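How to clean a wooden floor without buying the whole shelf

Every spring the shops fill up with floor sprays that promise to "feed" your boards. I have my doubts. If your floor has a sealed finish, there is nothing for the product to feed, and what you get is a film that shows every footprint by June.

Start with a dry sweep. Use a soft brush and go with the planks, then do it again with a dry microfibre cloth. Then put a small squirt of plain washing-up liquid in 5 litres of warm water, wring the mop until it stops dripping, and work backwards towards the door. Leave it for 10 minutes before you judge it.

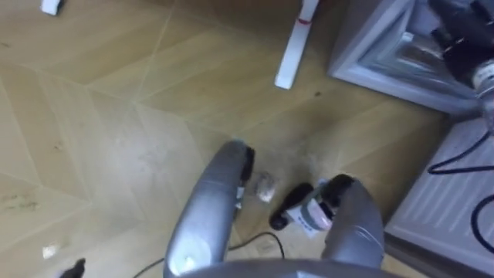 Pale chevron floor with light scuffs and dusty streaks.

Patterned floors take longer, as the grain changes direction at every seam. Some guides tell you to mop each strip separately. I tried it once in the hall and could see no difference.

Scuffs are where most of the nonsense gets talked. Toothpaste is an abrasive, walnuts leave oil, and vinegar can dull some finishes. Try a clean pencil rubber first. If the mark is still there after 3 goes, it is probably a scratch, and no amount of rubbing will lift it.

Steam mops: I wouldn't. Check what your floor maker says, and read the bit about the guarantee too.

Ebony Hapeta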